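Humanoid robot is coming to our office kitchen, how do I prepare my colleagues?

Posted by Triin Pētersons, 2025-10-15

Hello everybody. I work in the office of a mid-size company and I am responsible for the rooms, the kitchens and the supplies. We are 85 people. Our management has decided to try a walking robot for small service tasks: bring a drink from the kitchen, put bottles back in the refrigerator, clear the tables after meetings. Today this is done by two colleagues at reception, and they do it between other things.

They asked me if they will lose hours. I did not know what to answer. I also do not know what must change in the kitchen itself. Has anyone had such a machine at work for more than one week? What did it change for the people, and what would you do differently?

Renzo Cocco

We have one at Warnisberg since July, so I can tell you how it is with us. I am not an engineer, I manage the building services.

First, it is slow. A person takes a bottle of tea and is gone. The robot needs much more time for the same thing, and for the first weeks a technician from Dirnix was always standing near. So please do not let your management count the saved hours in advance. Ours did this, they wrote 9 hours per week in the plan, and my team was nervous for nothing.

Second, the room had to be made simple. We took almost everything off the desk next to the refrigerator and practiced with a single bottle of tea.

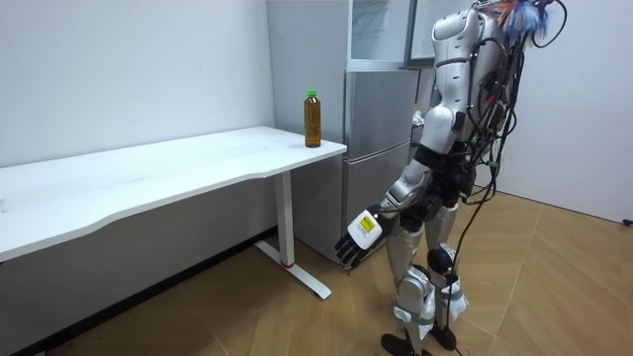
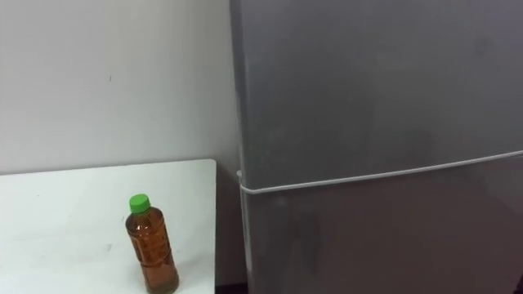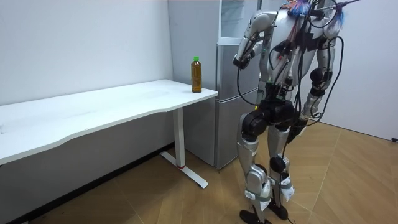
The hardest part was to agree on the rules between people. When does the kitchen belong to the robot, and when can you come in for your lunch? In the beginning we had no fixed times, and colleagues stood in the corridor and waited, which made them angry with my team. Now we have a paper on the door with two time windows, and there is no practice between 11:30 and 13:30. I would start with this paper on the first day.

About the hours of your colleagues: nobody in my team got fewer hours, but the work is different. One of them now prepares the room, writes down what went wrong and decides when the practice must stop. She had eight hours of training for it, and I asked that this is written in her job description. I think you should ask for the same before the trial begins, later it is difficult. If it is only "a little help for the technicians", it will be extra work without name and without pay.

Also tell people clearly who can say stop. With us, everybody can.

Marino_desk

Depends on the model. Ask your supplier for the safety papers. We looked at Esside for our office and decided to buy a second refrigerator on the other floor, it was cheaper and people were happy.

Comments

Triin Pētersons: Thank you Renzo, this helps me very much. The idea with the job description I did not have. Did the other members of your team want the training too?

Renzo Cocco: One wanted, one said no thank you. Both are okay. I would not force it.

kettle33: We had the same trouble with lunch time. Put the paper on the door at eye level and also send it by mail, half of the people do not read doors.

Related topics
How to talk with your team about a new machine
Who cleans the shared refrigerator?
Job description changed after a trial, what are my rights?
Cables on the floor in a shared room

Contact | Rules of the community | Back to top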